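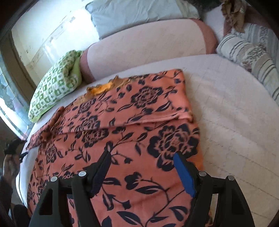

Wernton Residences, Housekeeping Support Desk
Ticket 278
Category: Laundry and linen, guest items
Location: Bustamante wing, room 7
Opened by: Eimear Mac Carthaigh
Priority: Normal
Status: Closed, with one item carried forward

Summary of fault
The floral piece returned to room 7 cannot be folded to the standard size for the wardrobe shelf. The finished fold is wider at one end than the other and slips open when it is lifted. Fraying is present along an edge, with loose orange threads. The department is asked to advise on a folding method and to confirm whether the piece should go to the sewing room before it is put away.

Details supplied with the ticket
The piece is coral with a navy print of large flowers and leaves. The care label could not be found. It came back from the Talirico laundry in August in the same bag as the bed linen, and the bag slip recorded it as "cover, single". Staff in the wing consider that it may be a garment and that the slip is wrong. The guest has been asked and has not yet replied.

Steps already taken
The piece was laid out on the bed and smoothed by hand from the middle towards the sides. It was then folded in half from the lower end and in half again, in accordance with the sheet instructions. The result was uneven.
The fold was repeated with the frayed edge turned inwards. This gave a neater front, but the loose threads caught on the layer beneath.
The folding board supplied by Fukido was tried next. The board is intended for shirts and the cloth overhung it by 15 cm on one side.
No threads have been cut or pulled.

First response, 10.40
The desk thanks the wing for a full report. Please do not use the sheet instructions for this piece. They assume four square corners, and where one side runs straight and the other slopes the error grows with each fold. Kindly proceed as follows.
1. Open the piece out fully on the bed and remove all creases.
2. Take the straighter side as the guide line. If there is a seam or overlap near it, ensure that it lies flat along its whole length.
3. Bring the sloping side in until the outer edge is parallel with the guide line.
4. Fold in thirds from the wide end towards the narrow end.
5. Place a sheet of tissue over the frayed edge before the last fold.
Please report back on whether the fold holds on the shelf.

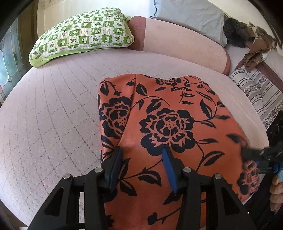 Ashraful Dewan wrote at 11.25 that the third step was the difficult one, as the amount to be turned in was a matter of judgement and two colleagues had arrived at different widths. He asked whether the desk could give a measurement, and whether the piece might be hung instead if it proved to be a garment.

Second response, 11.50
No fixed measurement can be given. The width of the shelf should be used as the limit. Hanging is not advised until the sewing room has examined the edge.

Update from the wing, 14.15
The revised method was followed and took 7 minutes. The fold remained closed when carried and fits the shelf. Tissue has been placed as instructed.

Closing note
The folding fault is resolved. The frayed edge has been passed to the sewing room as a separate request, to be started only with the guest's consent. Talirico has been asked to amend the bag slip once the guest confirms what the piece is. The Fukido board has been returned to the linen store on the ground floor.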